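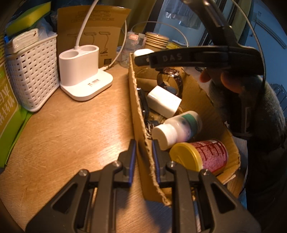 STOUGAARD, 10/8/20

Packing and Mail Order Assistant, Hekevus Tea and Dry Goods

Part time, 2 positions

Hekevus is a small shop and mail order business selling loose tea, dried beans, grains and spices. We have one retail store and a packing room behind it. Mail orders have grown a lot since spring and the present staff can't keep up with them and run the counter too, so we are hiring two people for the packing room. Both jobs start as soon as we find the right people and run through the end of December. One of them may continue into the new year, depending on orders.

What the job is

You will pick orders from the shelves, check them against the slip, pack them and get them ready for the afternoon pickup. Tea and spices go out in bags or canisters, and beans and grains go out in paper sacks. Most orders are small enough to carry under one arm. Wholesale orders for cafes are heavier and are packed in the morning before the regular mail.

We reuse shipping boxes when they are sound. Part of each shift is spent sorting the boxes that come in with our own deliveries. Ones that can go out again are stacked by size, and the rest are flattened for recycling.

You will also:

Weigh and fill bags of tea and spices from bulk bins
Print labels and enter tracking numbers in Ilix, our order system (we will train you)
Keep the scale, scoops and tables clean between products, with extra care around nuts and sesame
Answer the packing room phone when the store is busy
Help unload the delivery van when it comes in
Sweep up and take out the cardboard at the end of the shift

There are 158 products on the current list. You don't need to know anything about tea when you start, but you will need to learn where everything is kept and which names are easy to mix up. Most people have it down after a few weeks.

What we are looking for

You should be careful, able to read small print on labels, and comfortable standing for most of a shift. You should be able to lift a full sack of rice from the floor to a table, with a cart available for longer distances. Basic computer skills are enough. Experience in a warehouse, kitchen, pharmacy or store is useful but not required.

The room smells strongly of spices, mostly cumin and clove. If you have asthma or a food allergy, please bring it up before you accept the job so we can talk about whether it will work.

Hours and pay

Shifts are in the daytime, with a paid break. One position is mornings and the other is afternoons, and the two overlap at lunch for handover. Tell us which you prefer, or if you can do either. We may ask for extra hours in December, always with notice - you are free to say no. Pay is hourly and is the same for both positions. We will give you the rate when we call to set up an interview. Staff get a discount in the store from the first day.

Working conditions this year

Masks are required in the store and the packing room. Each packer has a separate table, and the back door stays open when the weather allows. Please do not come in if you are sick.

How to apply

Write a short letter saying which shift you want, when you could start, and what work you have done before. A resume is fine but you don't need one. Leave it at the counter in an envelope marked "Packing", or use the contact form on our website. We are next door to the Ureo laundry, and the entrance to the packing room is on the alley side.

We read letters as they come in and will close the listing when both positions are filled. Interviews are short and are held in the store before opening. Everyone who applies will get an answer. If you applied for the counter job earlier this year and would like to be considered for this one, send us a note - we still have your letter.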